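Notas para la charla: El robot de las cestas y los que trabajamos a su lado
Jornada interna, 7 de abril de 2023. Ponente: Mehrangiz Bakhtiari, obrador Sidar

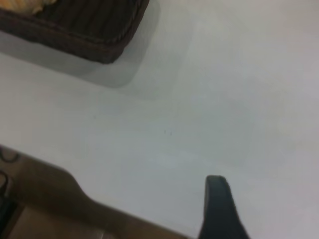
Diapositiva 1. La mesa desde la muñeca del robot, con la cesta al fondo a la izquierda.

(Dejar la foto puesta mientras entra la gente. Saludar, dar las gracias a Tarek por la sala.)

Empiezo por la mesa porque es donde pasamos el día. Los que venís de oficinas igual no la conocéis: llega la cesta, se saca el pan, se pasa a la bandeja del cliente y vuelta a empezar. Antes lo hacíamos todo a mano y de pie, desde las cinco. En un turno bueno salían 400 piezas. Ahora estamos en 590, con la misma gente, y lo que más me gusta contar es cómo acabamos el turno: con ganas de hablar!! Antes yo llegaba al coche y me quedaba sentada un rato sin arrancar.

(Pausa. Preguntar quién ha trabajado alguna vez en obrador. Suele levantar la mano alguien de ventas.)

Diapositiva 2. Quién hace qué

El brazo coge y coloca. Nosotros miramos, separamos lo que ha salido feo, preparamos los pedidos especiales y le enseñamos piezas nuevas. Lo de enseñar es precioso, de verdad. Anas El Ouafi lleva toda la vida con la masa y resulta que es el mejor haciendo demostraciones, porque sabe por dónde se agarra un bollo sin hundirlo. Los ingenieros de Ronatar venían con su idea de cogerlo por el centro y Anas les dijo que no, que de lado y abriendo bien los dedos. Probaron. Se quedó así.

(Si está Anas, que se levante. No le va a hacer gracia.)

Diapositiva 3. Lo que costó

Las primeras semanas fueron duras y hay que decirlo. Teníamos miedo por el puesto, y de eso se hablaba en el vestuario y no en las reuniones. Éabha Flanagan se sentó con cada uno de nosotros y puso por escrito que no salía nadie del turno. Sin ese papel yo no estaría hoy aquí tan contenta.

Otra cosa: el ritmo. El brazo no para a charlar y al principio íbamos detrás de él como locos. Pedimos poder bajarle la velocidad nosotros mismos, desde la mesa, y ahora hay 2 botones, uno a cada lado. Se usan muchísimo.

Y las cestas trenzadas. El proveedor del sistema, Gillespie Yule, quería cambiarlas por cajas lisas, más fáciles para la máquina. A las tiendas les gustan las cestas y a nosotros también, así que se quedaron y tocó enseñarle al brazo a meterse dentro sin enganchar el borde. Todavía falla en las esquinas, cuando una pieza queda pegada a la pared. Ahí vamos con la mano, previa parada.

(No alargarse con las cestas, que me conozco.)

Diapositiva 4. Lo que ha cambiado en casa

Mi hombro! Llevaba años con él. Desde que roto entre mesa y revisión duermo del lado derecho otra vez. También hemos aprendido palabras nuevas: pinza, trayectoria, agarre. Mi hija se ríe porque las digo cenando.

Diapositiva 5. Lo que pedimos

Que en junio, cuando se monte la segunda mesa en la nave de Ustari, los compañeros de allí entren desde el primer día, antes de atornillar nada. Que las horas de enseñar al robot cuenten como formación y se paguen como tal. Y que haya un taburete decente en cada puesto de revisión.

(Turno de preguntas. Si sale lo de los pluses, remitir a Éabha. Si preguntan por migas en la mesa: se pasa el paño en cada cambio de cesta, y está en la hoja de Kamel.)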